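Breseo Pauses Kitchen Arm Software Update After Fault in Stop Command

Company asks sites running release 16 to return to the previous version

Breseo has withdrawn the September software release for its kitchen arm after a fault was found in the way the arm handles a stop command near raised cabinet doors. No injuries have been reported. The company is asking all customers who installed release 16 to go back to release 11 before using the arm again.

The fault was found in simulation by Trorik, the testing firm that checks Breseo software. Under certain conditions, an arm that was told to stop kept moving toward its last target for up to 200 milliseconds longer than the safety limit allows. The delay appeared when the arm was working over a counter and its planned path changed to go around a cabinet door. 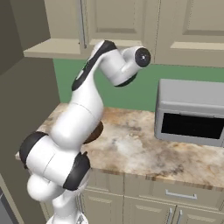 The arm over the counter in the simulated test kitchen. Rendering: Trorik

"A stop command has to be acted on right away, wherever the arm is and whatever it is doing," said Viorica Ivanov, head of product safety at Breseo. "This release did not meet that standard, so we pulled it."

Trorik reported the problem to Breseo on a Sunday evening. Breseo engineers repeated the test the next morning, saw the same result and blocked further downloads before noon. The release had already been installed at 60 sites, most of them staff kitchens and training kitchens. All of them have been contacted by phone.

The emergency stop button on the base is not affected. It cuts power to the joints directly and does not depend on the software. The fault is limited to stop commands sent from the tablet or from the Cinero scheduling program.

Brayden Poirier, who leads the test group at Trorik, said the fault was missed in earlier rounds because those tests were run with every cabinet door closed.

"We had good coverage of the counter and the appliances," Poirier said. "Once we added doors that were partly or fully open, the late stops showed up — not every time, but often enough that there was no question. Open doors are now part of the standard set."

The standard set covers reaching, picking up food items and moving above a serving board. Each task is interrupted at several points to measure how long the arm takes to come to rest.
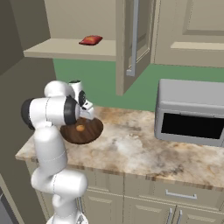
What customers should do

Sites running release 16 should press the emergency stop button, open the settings page on the tablet and choose "Restore previous version." The arm should not be used until the tablet shows release 11. Sites that never installed release 16 do not need to do anything.

Customers who cannot restore the earlier version should leave the arm powered off and call their service contact. Technicians from Stoyanova, Breseo's service partner, will visit at no charge.

A corrected release will be issued after Trorik has completed the full set of tests. Breseo has not set a date.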